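About Jornine

Jornine supplies inflatable toys, party goods and small packaged household items to shops, schools and day camps. We started in April in the back half of a rented unit in Hidorcombe, with 24 items on the list and one long shelf. The list is longer now and we have two units, but most of the work is still done at a table.

Our best-known line is the Bindness range of play balls. Pink has outsold the other colors every year. We take a ball from each delivery, blow it up and look it over on pale paper, where marks and bad seams are easy to spot. Printed figures get checked as well, mainly for lifting edges and smeared color.

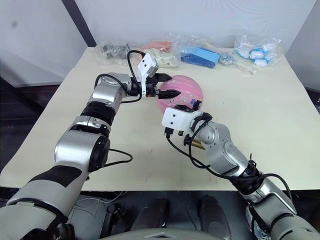
What we look for

Soft plastic goods are simple, but they go wrong in a few common ways. The valve may not seat properly. A seam can be thin in one spot. Sometimes the sheet has stuck to itself in storage and peels apart with a cloudy patch. We open each sample and let it lie flat before any air goes in, and we check both sides and the rim.

If 2 samples from the same carton have the same fault, the carton goes back to the supplier. We don't sell seconds, and we don't patch stock for sale. Patch kits are on the spares page for customers who want them.

Film and wrapping come off at the table and go straight into the bin underneath. Loose clear plastic on a clear or pink toy is hard to see - a scrap can easily end up packed inside.

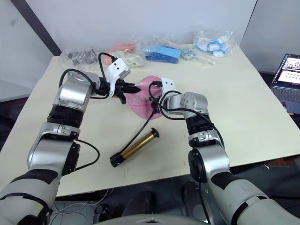
Photo: Jornine, Hidorcombe packing room

Ordering and pack sizes

The smallest trade order is one carton. Cartons hold up to 1,000 pieces for the smallest party goods and far fewer for anything bulky. Balls are shipped flat. Schools often ask if we can send them inflated, and we can't, except for pickup orders in Hidorcombe.

We packed 2,698 trade orders last year. Most left the building within two working days of payment. The slow weeks are at the end of spring, when the day camps all order together.

Dark and glossy goods are handled on their own. Black rubbery pieces show dust and fingerprints more than any other color, so they are wiped and bagged last, after the pale stock has been cleared away.

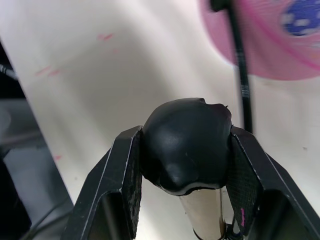

One day camp buyer wrote to us that the black pieces in her spring order were the only ones that didn't need a wipe before they went out to the kids, and asked if the pink balls could be bagged the same way. They can. Add a note at checkout and allow an extra day.

The Sutcliffe shelf

The Sutcliffe shelf is our name for mixed lots, after the street where our first unit stood. It holds whatever is left when a line is dropped: folded goods in clear bags, small packets, white pieces with blue trim, the last few balls of a print. Everything stays in its clear plastic wrapping. Lots are put together along the back of the table and priced by the bag.

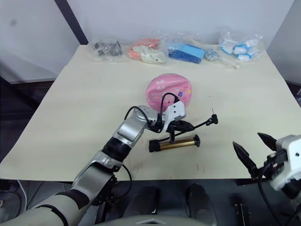
Mixed lots can't be reserved and we don't list them one by one online. Trade customers can come in and look through them on weekday mornings. Bring your own boxes if you can. Parking is behind the building, next to the loading door - please leave the door itself clear.

For returns, keep the outer carton and write to us within two weeks of delivery.

Comments (3)

Guest, Sunday, October 7, 2018
Do the Bindness balls come with a pump or is that separate?

Jornine
Separate. Any ordinary pump with a narrow nozzle will do. We sell a hand pump under Spares.

Guest
Picked up two bags from the Sutcliffe shelf for our school fair. Good value, but get there early because the parking fills up.

This site uses cookies to remember your basket and to count visits. By continuing to browse you agree to our use of cookies. Accept | Settings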